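Count the handling, then count the jobs

Most arguments about automating a dish room begin with headcount. I think headcount is the wrong first number, and I say so as someone who spent nine years scheduling shifts in one. The first number should be touches: how many times a plate is picked up between the return cart and the storage rack, and by whom.

At the Plakmont site, where Plustness washes and racks rental tableware for caterers, I counted touches for a week in January. A plate was handled seven times. Two of those are at the washer, where a conveyor has done the heavy part for years. One is a visual check for chips and residue. The other four are sorting and stacking: by diameter, by color, by order, and again when an order changes. A station moved 515 plates in an average hour. Over a short evening shift, one person came to 1661 plates, nearly all with the same wrist.

Those four touches are what the two-arm table is meant to absorb. It is a sensible target. Plates are rigid, their edges are predictable, and a stack is either straight or it is going to fall. It is also harder than the sales sheet allows. Thin rims nest tightly. Clear plastic gives a camera very little to work with. A bowl placed on a plate changes the height of everything that follows, and a caterer's mixed set may need six item types in one pile.

The effect on the people is less tidy than either side of the argument likes. Sorting was the entry job. It was where a new hire learned what a hairline crack looks like and which customers send back other people's forks. When sorting goes to a machine, inspection remains, and inspection assumes a person who has already handled a lot of plates. Plustness has 57 people across two shifts at Plakmont. Its staffing plan keeps the inspectors and reduces sorting by attrition. It does not say where the next inspectors come from.

New work does appear, and it should be described accurately. Someone has to drive the arms by hand so that there are recorded motions to learn from, and someone has to reset the table between attempts. The plan calls for 1000 recorded stacking runs before the table goes on the floor. Operators are paid at the sorting rate. I think this is a mistake. The person at the controls is supplying the skill the machine will later be credited with — grip angle, approach, when to give up and try again — and the rate should reflect that it is skilled work with a limited life.

I would ask for a few specific things. Pay recording time at the inspector rate. Keep one manual sorting station open on each shift, at full speed, as a training post and as a fallback. Report stoppages by the hour, including the short ones a worker clears without filing anything. Those minutes are labor, and at present they are booked to the machine.

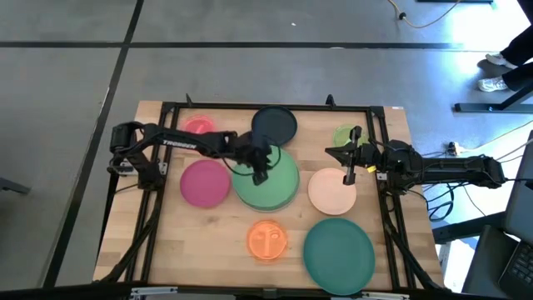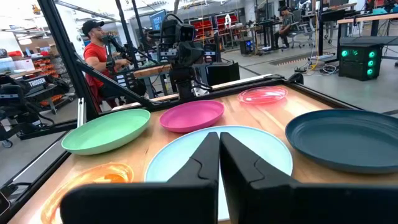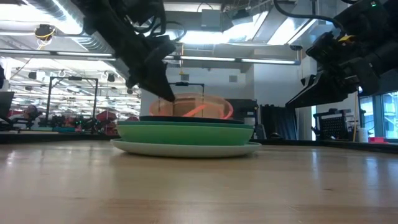 M. Ó Ceallaigh

The usual reply is that all this can wait until the table works. I disagree on scheduling grounds alone. Rates, posts and reporting rules get set during the trial, usually by default, and they are rarely reopened afterward. The Dososcombe site is due to follow Plakmont and will copy whatever Plakmont has.

I have no objection to the arms. Four touches out of seven is a lot of wrist, and I have filled in enough strain reports to want them gone. What I object to is a cost comparison with the operators in the development column and the stoppages in no column at all. Plustness can fix both in the current plan without buying anything. The form already has a line for recorded hours — it is blank on every copy I have seen.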